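Open afternoon at Mapplebeck lets neighbors see how robots are taught

MEDDALE - The Mapplebeck workshop opened its doors to the neighborhood on Wednesday afternoon, and a good many people who had only ever walked past the building finally got to come in, have a cup of coffee and watch the Sorker project at close quarters.

Sorker is the workshop's long-running effort to teach robot arms the small household jobs most of us do without thinking, like tidying a desk or moving a plant over to make room for the mail. The lessons start with people. Someone sits down with a gripper in each hand and does the job the way a robot would have to do it, and every try is saved for the machine to learn from later on. The team has 1,068 tries saved so far and hopes to reach 2,000 before the winter break, which sounded like a lot of tidying to those of us in the room - but the hosts seemed quite cheerful at the thought of it.
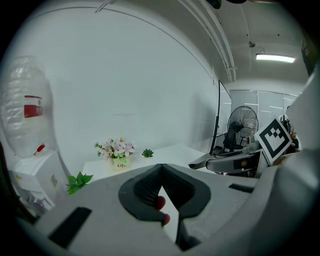
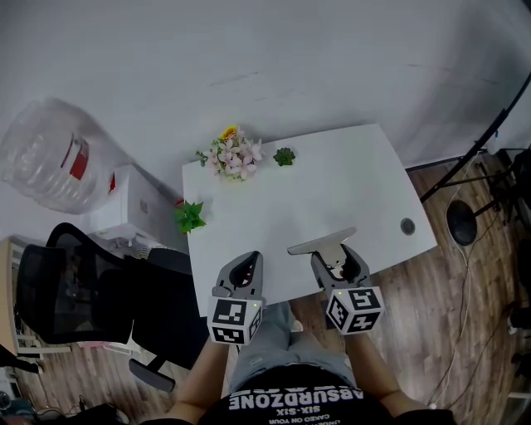
At the desk with the artificial plants, gripper work for Sorker.

Clollcombe, writing on the neighborhood page that same evening, said the visit had been well worth the walk but wished there had been more time for children to have a go themselves, and asked whether the workshop might think about a Saturday next time. Several neighbors have since added their names underneath.

The workshop says it would be glad to do it again, and that the next open afternoon will run from 2 to 5, with a longer stretch set aside for questions. Entry will be free, as it was this time, and the door to use is the one on the side street, past the bicycle racks.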